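Observational Astronomy, Foria Evening Course
Handout 7: Variable Stars and How to Estimate Their Brightness

Bring this handout to the March session. Read the first two parts beforehand. The estimation exercise will be done outdoors if the sky is clear and from printed charts if it isn't.

What a variable star is

Most stars look the same from night to night. A variable star is one whose brightness, as seen from Earth, changes by an amount we can measure. The change may take hours or it may take years. Some variables repeat on a regular schedule, some are only partly regular, and some do nothing for a long time and then brighten without warning.

Variables are divided into two large groups. Intrinsic variables change because something in the star itself changes, usually its size and surface temperature. Extrinsic variables change because of geometry. The usual case is a pair of stars orbiting each other, with one passing in front of the other as we see it.

Types covered in this course

Eclipsing binaries. Algol, in Perseus, is the standard case. For most of its cycle it stays near magnitude 2.1. Every 2.87 days it fades to 3.4 over several hours and then recovers. The deep minimum happens when the dimmer, cooler star covers part of the brighter one. There is a second, very shallow minimum halfway between, too small to see by eye.

Cepheids. These are pulsating giants and supergiants with regular periods. Delta Cephei runs between magnitudes 3.5 and 4.4 in a little over five days. It rises faster than it falls, and your light curve should show this if you collect enough points. The longer a Cepheid's period, the greater its true brightness. This relation is used to find distances to other galaxies.

Long-period variables. Mira, in Cetus, is a red giant with a period near 332 days. At a good maximum it is easy to see without help. At minimum it is near ninth magnitude and needs a telescope or good binoculars. The height of the maximum differs from one cycle to the next. It is poorly placed in March evenings, so we will use it only in the chart exercise.

Making an estimate

You compare the variable with two nearby stars whose magnitudes are known. One should be a little brighter than the variable and the other a little fainter.

Suppose comparison star A is magnitude 3.0 and comparison star B is magnitude 3.5. If the variable looks to be two fifths of the way from A to B, its magnitude is 3.0 plus two fifths of 0.5, or 3.2. Write the two comparison stars and the fraction in your log first and do the arithmetic indoors.

Points to watch:

Give your eyes 20 minutes in the dark before the first estimate. Use a dim red light for the chart.

Red stars seem to get brighter the longer you stare at them. Use quick glances.

Keep comparison stars at nearly the same height above the horizon as the variable. Air near the horizon dims starlight.

Do not look up your previous estimate before making a new one.

Record the time in Universal Time to the nearest minute. A good estimate with a wrong time is no use for Algol.

Log format

Star name / date and UT / comparison stars used / estimate / sky condition / instrument (eye, binoculars, telescope).

Visual estimates by a practiced observer are usually good to 0.1 or 0.2 magnitude. Beginners often scatter by more than that. Submit what you saw, including the points that look wrong on the graph.

Plotting the light curve

Put time on the horizontal axis and magnitude on the vertical axis, with brighter (smaller) numbers at the top. For a regular star, you can fold the data: subtract the time of a known maximum or minimum, divide by the period, and keep only the decimal part. This is the phase, and it lets observations from different weeks fall on one curve.

Assignment

1. Make at least 7 estimates of Delta Cephei on different nights. It is low in the north on March evenings, so pick a site with a clear northern horizon. The Stosumdale field is suitable.
2. Fold them on the period given in the data sheet and plot the result.
3. Using the chart set, find the magnitude of Mira from the 28 printed fields and mark the maximum.
4. In one paragraph, explain why Algol's second minimum is so shallow.

Plots may be drawn by hand or made in a spreadsheet.
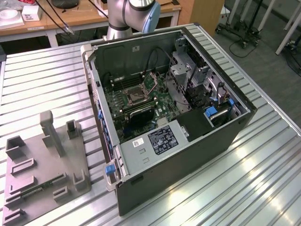
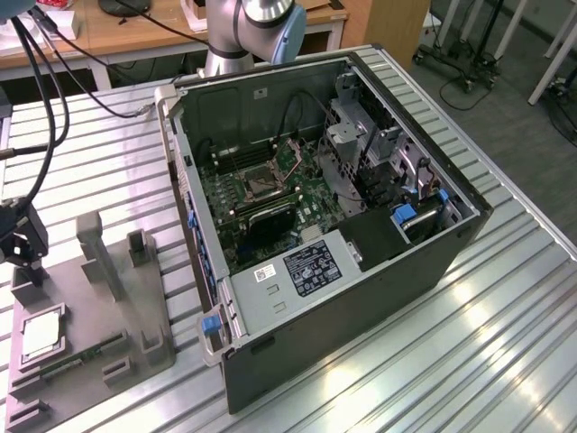 Both pictures: desktop computer with the side panel off, motherboard and empty CPU socket visible.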